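Trade Notes > Visits > Plant & Service Tours

Kollano, December visit: robots on the cleanup shift

Got in at 9, badge, visitor sticker, no safety shoes needed on the office side. Kollano does contract cleaning and light finishing work, 36 people on the books, most of them on evenings. I came for the cleanup arms. Half the group had come for the laundry line and split off at the stairs with Satish Bhatt, so I can't tell you much about that part except that it was loud.

Our guide was Iolanda Mendonça, operations. Quick talker. The short version from her: floor pickup was the job people quit over. Bending, grabbing, bending again, a whole shift of it, then the bags. Two years ago they were losing evening staff faster than they could train them. They looked at vacuums first but fabric offcuts clog the heads, and someone has to sit there with scissors. So, arms. The control software is from Drurix, and Kollano does its own task setup, meaning the cleaners do it.

That last bit surprised me. Jintana Hemmin cleaned for them for years and now has "task lead" on her badge. She decides what counts as trash and what gets left alone, and how the arm should come at a thing. Says the first month was awful. Her hourly rate went up, her back is better, she misses the radio (they keep the practice area quiet so people can hear the joints).

Practice area is carpeted, white wall, nothing fancy. The job they run there is black scraps into a lined wastebasket, over and over.

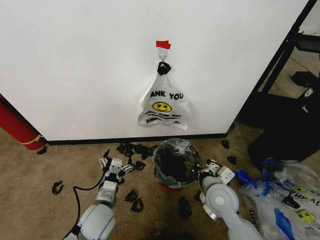
Photo: our own, taken on the visit. Please ask before reusing.

Scraps are harder than they sound. They curl, and they're thin, and on carpet the fingers have to get low without digging in. A heap against the baseboard is the worst of it, Jintana said, the arm wants to take three at once and drops two on the way over. Singles out in the open are easy. Then the liner. Catch the rim and you can pull the whole bag in on itself. Thank-you bags like the smiley ones by the wall are their own headache, so thin that the grip closes on next to nothing.

I asked for numbers. On single scraps they're at 73 percent picked up first try, target is 90 by spring. Iolanda didn't dress it up. A person is still faster and will be for a while. But a person doesn't have to stand there for it, and one task lead can look after several rooms.

What's changed for staff, from what I could get out of people at the coffee machine:

Shifts start later. Good for some, Charoen Ongart liked it, he has kids to drop off. Others lost hours they were counting on and said so. Nobody let go so far, but two who left werent replaced. There's a 20 hour training course, paid, and you can take it without switching jobs. Kanokwan Khunthong is halfway thru and undecided. She likes the setup work, hates the logging. Every failed grab gets a note and there are a lot of failed grabs.

Also a gripe that came up twice: when the arm misses stuff, the cleaner coming in after gets the complaint from the client. Management says they're working on a handover sheet. I'd want that sorted before adding more rooms.

Lunch was sandwiches. Afternoon session got cut short, the Chuensuk people had a train. Didn't get to ask about maintenance costs or who fixes what when a joint goes, will email Iolanda.

Next visit is Bolora, warehouse side. Bring a jacket, its unheated.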